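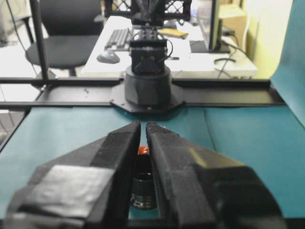 Photo: K. Munro / Barkelard workshop

Bench notes, April, started 9.40 am

Right, the little black cylinder with the red-orange top. It's been on the teal cover since I came in and I've decided today is the day I stop walking past it and write something down.

Keir reckons it's a push button. Shona reckons it's an indicator, because of the glossy top. I'm in the push button camp but only just, and I haven't put a meter on it yet so I'm not going to be smug. What I like about it is that it stands up by itself. The ribbed part at the bottom gives it enough of a foot that it sits upright on the cover, and that's more than I can say for most of the stuff in the Quintero tray (everything in there rolls, and half of it rolls under the fridge).

10.15. Had a proper go at the drawer it ought to live in. Fergus's labels have all gone brown and the one that says MISC SMALL has been stuck over another one that says MISC. I pulled the lot out and started again with 14 dividers from the Firkent order. Switches and buttons now have the front two rows, lamps are behind them, and anything with a thread but no nut goes in the jam jar until a nut turns up. Please use the jar! I know it looks like rubbish. It isn't rubbish.

The teal cover is holding up well, by the way. There's a faint line running across it on the diagonal and I can't tell whether it's a fold or a seam. Alasdair wants to iron it. Alasdair is not allowed to iron it until somebody finds out what it's made of. I do love the colour for small parts though - dark things show up beautifully against it, and you're not patting the bench with your hand looking for a grub screw like we used to on the old grey mat.

11.50. Asked Fraser for the price on a bag of matching nuts. He says 34 dollars for the bag, which seems steep, but the bag is 600 and we'd never have to think about it again. Left it with him. The Erus catalogue has them too but only in lots of 3000, and I have no idea where we'd put them.

After lunch: meter leads are missing again. The red one was in the mug with the pens, the black one I still haven't found. So the button question stays open.

To do
- meter the cylinder, write the answer on the drawer
- find black lead
- ask Shona what the old MISC was meant to be
- more jam jars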